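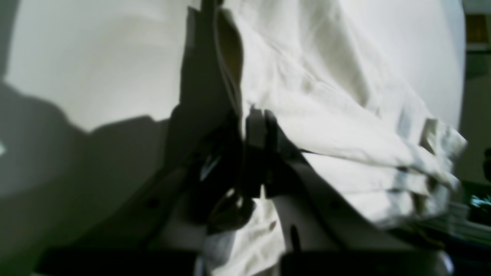
# Getting yellow marks out of white cotton T-shirts

Last updated 13 November 2023

White cotton goes yellow in two places first: under the arms and round the inside of the collar. Ordinary washing leaves most of it behind, and hot washing can make it harder to shift. The method below uses washing soda and an oxygen bleach and takes one evening plus a normal wash the next morning.

It works on plain cotton. Don't use it on wool, silk, or anything with a care label that rules out bleach of every kind. Printed shirts usually come through, but test a small patch inside the hem first.

## What you need

- A bucket or a deep sink
- Oxygen bleach powder (sodium percarbonate), plain, no perfume
- Washing soda
- Washing-up liquid
- A soft nail brush
- Rubber gloves

Do not use chlorine bleach on sweat marks. It reacts with what is left in the cloth and can turn the patch a deeper yellow. Never mix it with vinegar or any other cleaner either.

## Step 1: Loosen the deodorant

Turn the shirt inside out. Wet the underarm patches with cool water, put a few drops of washing-up liquid on each one and work it in with the nail brush. Brush along the seam as well as across it. If the patch feels stiff or waxy, that is built-up antiperspirant, and it needs to go before the bleach can reach the stain underneath.

Rinse, feel the cloth between finger and thumb, and repeat if it is still stiff. Old shirts can take three goes.

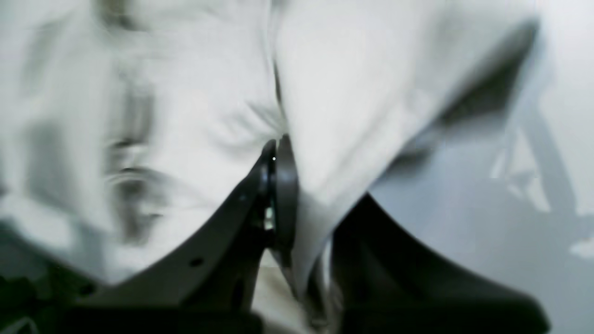

## Step 2: Mix the soak

Put on the gloves. Fill the bucket with water at 38 degrees, or the temperature on the care label if that is lower. Add 2 level tablespoons of washing soda and stir until it has gone. Then add the oxygen bleach at the dose on the tub for whites and stir again.

Mix only what you will use that day. The powder starts working as soon as it meets water and is spent by the next day. Don't store the mixture in a closed bottle, as it gives off gas.

## Step 3: Soak

Push the shirts right under. Anything floating above the surface will come out patchy. A dinner plate on top holds them down well enough. Two or three shirts to a bucket is plenty — they need room for the water to move between them.

Leave them for six hours or overnight. Give them a stir before you go to bed.
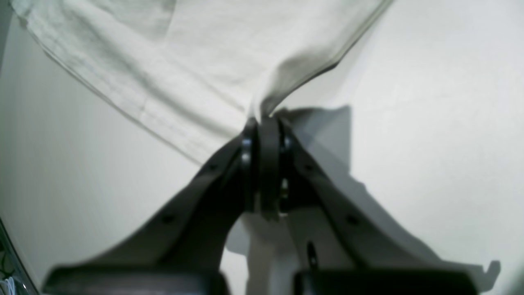
## Step 4: Wash and check

Tip the water away, squeeze the shirts out and put them straight in the machine. Use your usual detergent, slightly less than normal, and add an extra rinse. Leave out fabric conditioner, which coats the cotton and gives the next lot of deodorant something to cling to.

Look at the underarms in daylight before drying. If there is still a shadow, soak again. Don't tumble dry a shirt with a mark left in it, as heat sets the stain. Hang it outside if you can — sunlight does a fair bit of bleaching on damp cotton.

## Collars

Rukhsana Arain sent in her way of doing collars. She makes a paste of oxygen bleach and a little warm water, spreads it along the inside of the neckband, leaves it for half an hour and then carries on with the soak as above. I tried it in August on two work shirts and it did better than the soak alone. Wear gloves for this, and don't let the paste dry out.
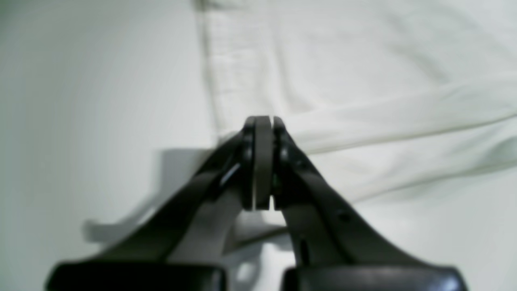 ## Common problems

**The whole shirt has gone grey.** That is usually detergent build-up or washing with colours. Do the soak, then run two washes with no detergent at all.

**The patch has turned orange or brown.** Iron in the water can do this. Kwadwo Mensah, who is on well water, uses a rust remover made for laundry and then rinses twice. Follow the packet.

**The cloth has gone thin.** Stop there. Another soak will put a hole in it.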